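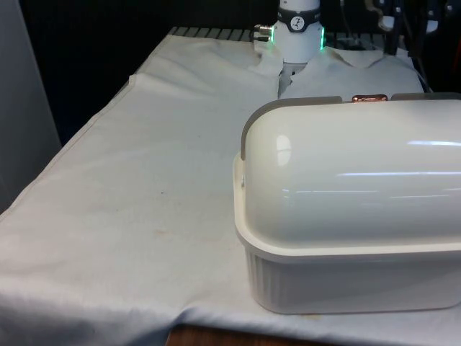

White tub, domed lid, copper-colored handle. Tablecloth model's own.

Print this message
E-mail this message

Jan 19, 2018
From: Glenys Goodwin
To: Pralldale Kitchen Swap list
Re: the big white bin

Someone on the list wrote:

> Is the Hestano bin still going? I need somewhere to
> keep flour. What's under the lid, and will it fit on a
> shelf 30 inches deep? My husband says we have enough
> containers. He is wrong.

It's still going. I've had it since April and in that time it has held rice, then dog biscuits, then a grudge. Your shelf will be fine for depth, but leave plenty of headroom, as the lid is a proper dome and you can't stack so much as a cracker on it.
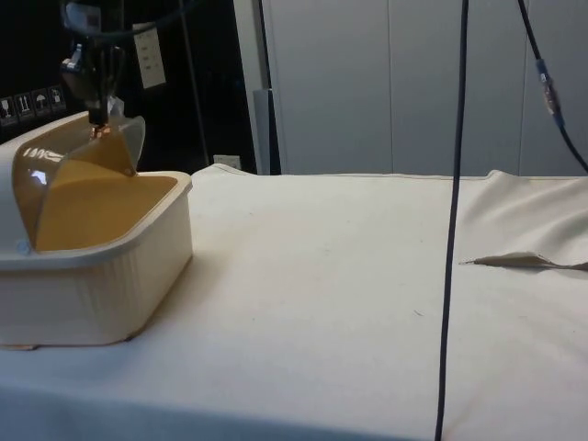
The amber plastic piece sits down in the tub and takes up most of the opening. I lost the leaflet, so I can't tell you its official name. I call it the tray. Wash it by hand in the sink and let it drain overnight. The ribs on the sides of the tub collect flour like you wouldn't believe, and an old toothbrush is the only thing I've found for them.

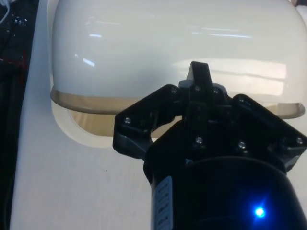

The shiny side, with the amber band along the bottom edge.

I'd like 8 dollars for it, or a jar of the Romaniuk pickles if anybody is hoarding those. Pickup from my porch any time after 3. Tell your husband it's a loan.

Glenys

Print this message
E-mail this message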